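Lindarberg Two-Arm Mobile Unit
Set-Up and Care Guide
Section 6: Doorway Runs in the Simulator

6.1 Purpose

Run this section after the arm models have been loaded (Section 4) and the joint limits checked (Section 5). The doorway run tests reach, clearance and camera placement with the simulated unit before the same program is loaded on the real one. Do not skip it after a change of gripper, wrist cover or body panel.

The procedure is written for the Undus house set. Other sets can be used if they have at least one door that swings and a change of floor at the threshold.

6.2 Before You Start

Check the following:

- The simulator is closed and the Rakwood controller is in offline mode.
- The model file and the controller carry the same revision number. A mismatch does not always raise an error.
- The log drive has 800 MB free for each run.
- The emergency stop on the real unit is pressed in and locked. The controller can still send motion to live hardware if offline mode was not saved.

CAUTION: Unplug the arm bus cable at the base if the real unit is powered from the same bench. Offline mode stops motion commands only. It does not stop brake release.

6.3 Loading the Set

1. Start the simulator and open the Undus house set.
2. Set the physics step to 2000 Hz. Lower settings let the finger tips sink into thin door panels.
3. Place the base facing the doorway with both arms folded.
4. Set both door hinges to free. A locked hinge gives a false contact reading at the elbow.
5. Set the lens model to wide. Walls and door frames will lean in this view. Do not correct the lean, as the reach overlay is drawn for the uncorrected lens.
6. Press Reset and wait for the joint readout to settle at zero.

Note: If one arm settles and the other keeps drifting, the payload value for the drifting arm is wrong. Go back to 5.4 and enter it again.

6.4 Raising the Arms

1. Select Left Arm and set speed to 6 percent.
2. Jog the shoulder out first, then the elbow. Stop when the gripper comes into the camera view.
3. Repeat for the right arm.
4. Turn each wrist until the fingers are clear of the forearm cover.
5. Save the pose as DOOR_READY.

Compare your view with the ones below. Both grippers should be in view, with the doorway beyond them.

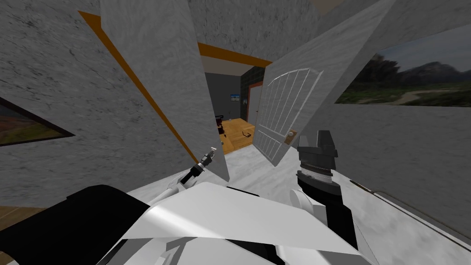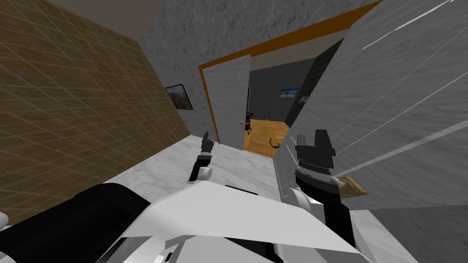
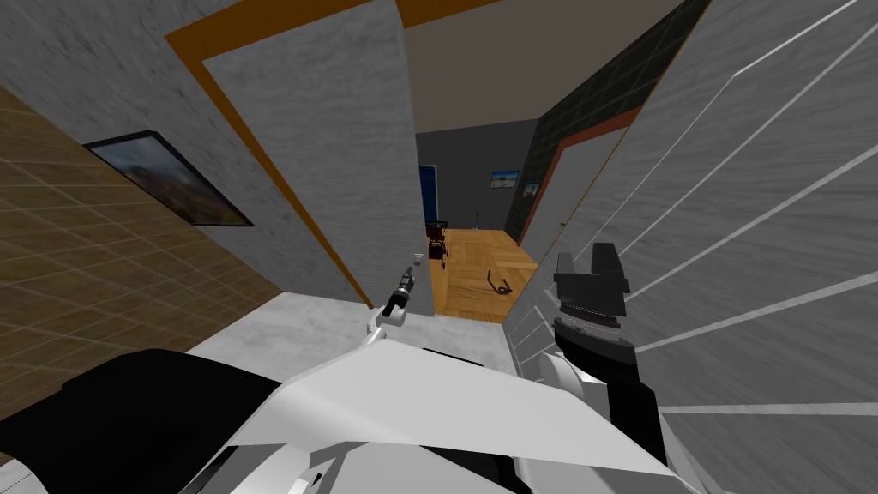
Why is the right gripper tested separately from the left if both use the same program?

Each arm has its own payload, tool offset and joint limits. The program shares the path between them, but the controller works out the joint motion one arm at a time, so a pass on the left arm tells you nothing about the offset stored for the right.

6.5 Clearance Check

1. Load DOOR_READY.
2. Turn on the contact display. Contacts are drawn in red, near misses in yellow.
3. Drive the base forward in 100 mm steps. Pause after each step and read the contact list.
4. If a wrist shows yellow, back up one step and bring that elbow in before going on.
5. If any part shows red, stop the run. Do not jog out of a red contact - reset the set and start again from 6.3, step 3.
6. Continue until the base has crossed the threshold.

Note: Doors that swing freely can move when touched. Check the hinge angle readout after every contact, including those marked as near misses.

6.6 Common Faults

Gripper shakes when it is close to a door.
The physics step has gone back to its default. This happens when the set is reloaded from the recent files list. Set it again and reset.

Reach overlay does not line up with the arm.
The lens model is set to standard. Change it to wide and reopen the camera view.

Base stops at the change of floor.
Friction values for the two floors are too far apart. Open the Zwane floor tool, select both surfaces and apply the matched preset.

Arm returns to the folded pose without a command.
The idle timer is on. Turn it off under Controller, Power. Turn it back on before the unit is returned to normal service.

6.7 Saving the Run

Save the log and the pose file under the same name, in the same folder. The controller looks for them as a pair and will refuse to load one without the other. Close the simulator before taking the controller out of offline mode, then go to Section 7 for the first powered run.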